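Fermented Shark at Home: Frequently Asked Questions
Storage, serving and shipping of cured shark and related products. Maintained by Ditte Ravn for the Thorlacius online shop. Last revised 15 Jul 2019.
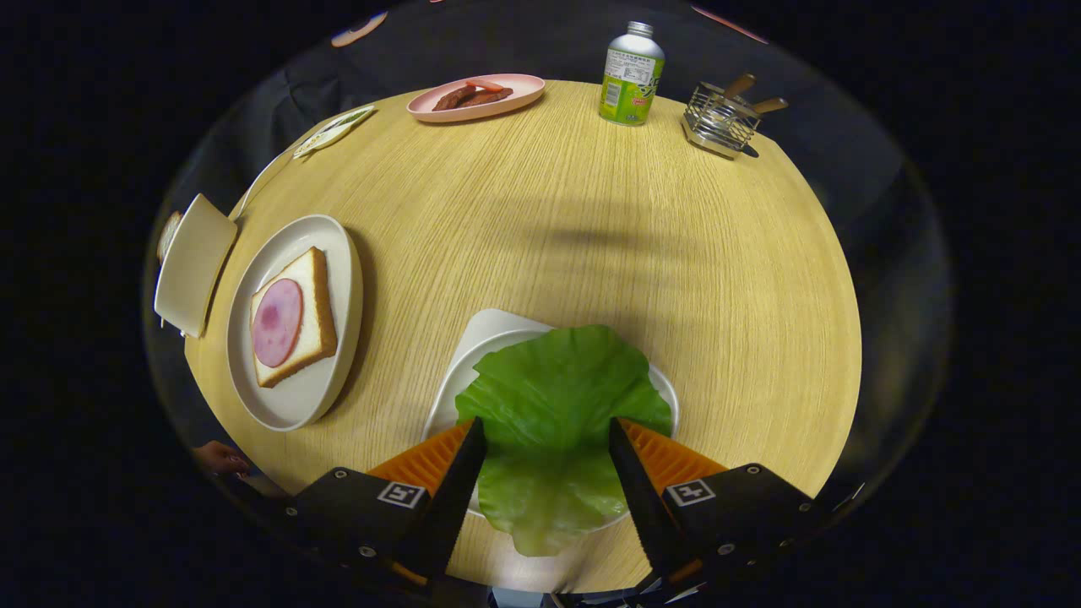

What is in the jar?

Greenland shark, fermented and then hung to dry, cut into cubes. No salt, sugar or preservative is added. The flesh is white to pale yellow. Darker pieces come from the belly and are chewier.

Is it safe to eat?

Yes, once cured. Fresh Greenland shark contains trimethylamine oxide and should not be eaten untreated. Fermentation and pressing drain fluid from the meat, and the long drying stage finishes the job. Do not attempt the process with fresh shark at home.

Why does it smell of ammonia?

Shark flesh holds a lot of urea, which breaks down to ammonia during the cure. The smell is normal and does not mean the product has spoiled. It is strongest when the jar is first opened. Leave the lid off for a few minutes before serving.

How do I know if it has gone bad?

Look for mold, a slimy surface or a sour smell distinct from ammonia. Discard the jar if any of these is present. A dry, slightly leathery edge is acceptable and can be trimmed.

What sizes do you sell?

The Fadier jar holds 300 grams and the Vurau block is 880 grams, vacuum packed. Both contain the same grade of meat. The block must be cut before serving; use a sharp, thin blade and wipe it between cuts.

How should I store it?

Refrigerate on arrival. Unopened jars keep until the date on the lid. Once opened, close tightly and finish within 25 days. Put the jar inside a second container if there is butter or milk on the same shelf – both pick up the odor quickly.

Can I freeze it?

The block, yes. Jars should not be frozen, as the glass may crack. Thaw in the refrigerator overnight. Texture is a little softer after thawing.

How much should I serve?

For a first tasting, 2 cubes per person is enough. Cut them small, about the size of a sugar cube, and serve cold on toothpicks.

What goes with it?

Caraway spirit is the usual choice. Dark rye bread and unsalted butter also work. Bernadette Pettigrew, who runs our tastings, suggests plain boiled potatoes for people who find the first piece too strong. Avoid lemon and vinegar.

Do you sell fermented skate?

Only from November until stocks run out. Skate is shipped raw and must be boiled. Ventilate the kitchen and keep coats and other fabrics out of the room while it cooks.

How is it shipped?

In an insulated carton with cold packs, inside a sealed outer bag. The Tastley gift box uses the same packing. If the outer bag arrives torn, check the jar seal before signing – a damaged seal is grounds for refusal.

Can I return an opened jar?

No. Unopened jars can be returned if they have been kept cold. Write to us with the order number first and wait for a reply before sending anything back.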